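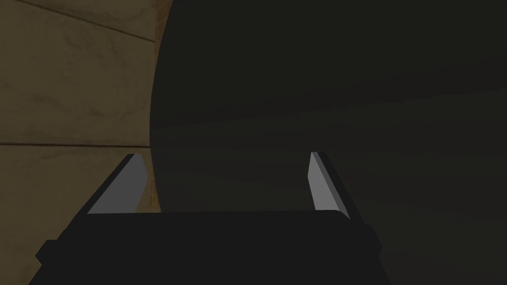 Vol. 2, No. 8

Sornelgate Hill Climb

The Sornelgate Hill Climb is a motor racing event held each July on a closed public road between the village of Sornelgate and the Brundanell pass. Cars start one at a time and are timed over a single uphill course. The winner is the driver with the lowest total from two timed runs.

Course

The start line is on the main street of Sornelgate, next to the old weighbridge. The first part is nearly straight and passes between stone walls, so drivers reach top gear early. After the river bridge the road becomes narrow and climbs through nine hairpin bends, which are numbered from the bottom. The eighth, called Schouten after a farm on the inside of the corner, is the slowest place on the course. Its surface was laid again after repeated damage from winter frost — the new asphalt gives more grip, but many drivers still brake too late there. The finish is a short distance below the pass.

Classes

Entries are divided into touring cars, grand touring cars, single-seaters and historic cars. Engines in the smallest single-seater class are limited to 2,000 cc. Turbocharged cars are placed in a higher class than their engine size would suggest. Historic cars run on the same day but do not compete for the main trophy, the Cerkico Cup. This cup has the name of a former tire dealer in the valley, which paid for the first timing equipment.

Format

Practice takes place on Saturday and the timed runs on Sunday. If rain stops the second run, the result of the first run is used alone. A driver who is stopped by a red flag may return to the start and repeat the run, but only with the same set of tires. Tire warmers have been forbidden since the organizers changed the paddock rules.

Spectators

Standing areas are at the bridge, below the third hairpin and at Schouten. The road closes early in the morning, and visitors for the upper areas must walk up before the first car leaves. A bus goes back to Sornelgate after the last run.

See also: Hillclimbing; Brundanell pass

Last edited Aug 7, 2024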